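Assunta Fiore is ten minutes early and already apologizing for it. She has ordered tea for both of us, picked the table by the window at the Citwood Hotel, and wants to know, before I've got my coat off, whether I had a decent trip in.

Four years after she walked away from the hospital drama Pevthorpe (at the height of its run, with everyone begging her to stay), she is back on television in March as a judge on The Big Turn, and she's as nervous as a kid on the first day of school.

"I haven't slept properly in a week," she says, laughing. "I keep thinking they'll phone and say, sorry, we meant the other Assunta."

The years between were quieter, and she talks about them fondly. She moved back to Grunport, where she grew up, and bought a house with a leaking roof and 7 pear trees. She did a little theater, turned down a lot of dinners, and learned to drive at last. "I failed twice. The third time, the examiner asked me for an autograph, and I thought, well, I'd better pass now!"

It was her old co-star Gunnlaugur Norðdahl who talked her into the new show. The two of them have stayed close since their Pevthorpe days, and no, she says, patting my arm, they were never a couple, whatever the magazines printed. "He's godfather to my son. He rang every night until I said yes."

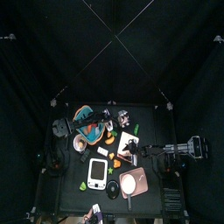 She had one condition, that she'd never have to be cruel to anyone. Fellow judge Po-yen Kong has promised to handle that side of things. "He's a pussycat, really, but don't print that. Oh, go on, print it."

And the gown for opening night? She covers her face. It's green, it's by Valcárcel, and she has had six fittings so far. "My mother has seen it and she cried, but she cries at weather reports, so we'll have to see."

Then she's waving for more tea and asking after my family.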